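Diplomacy and the News, Week 7: Who Gets to Say There's a Deal?

Okay, picking up where we ran out of time. I'd gotten as far as the Inmont and Skekness case, our two made-for-class governments arguing over fishing rights, and I promised you the part about announcements.

Remember the sequence. Inmont's state radio says a fishing agreement is done. An hour later the Skekness foreign ministry says talks are "ongoing." Are they contradicting each other? Maybe, but I'd look at the verbs first! "Reached" can mean signed, or initialed, or two tired people nodding in a hallway.

Viorica Toma asked why a government would announce early. Good question (I wish I'd left more time for it). Sometimes it's for voters at home, and sometimes it's pressure, so the other side looks bad if it walks away.
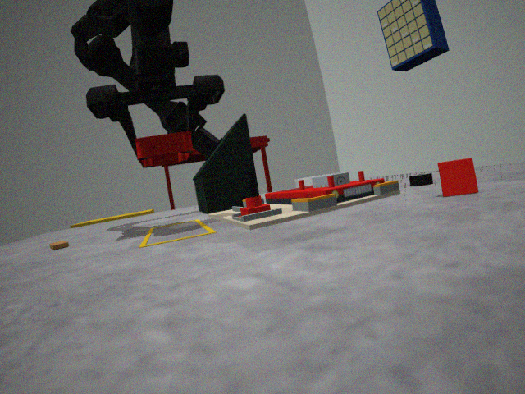 Then there's the unnamed source. When you read "an informed official," write down who gains if the claim is believed, and keep that note next to the quote. Ayodele Igwe's memo did this really nicely, page 2 especially.

For next time: read pages 34 to 39 of the packet and bring one news report that relies on an unnamed source. Ngozi Osagie and Rūta Ozoliņš are presenting first. Memos are due Saturday at 10 a.m., and please put your name on them this time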